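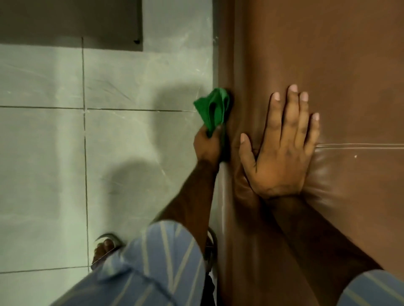

Dunel is a two-arm housework robot being built in a shared workshop, and we need people at home to record chores for it. Wear the head camera and clean as you normally would. Wiping down a leather sofa with a microfiber cloth, one hand flat on the leather and the other working along the padded edge, is the kind of job we want.

- 13 places, starting in September
- 33 short recordings each
- No experience needed

Keep faces and mail out of view. To sign up, ask for Pongsak Rungrueang at the Davley workshop.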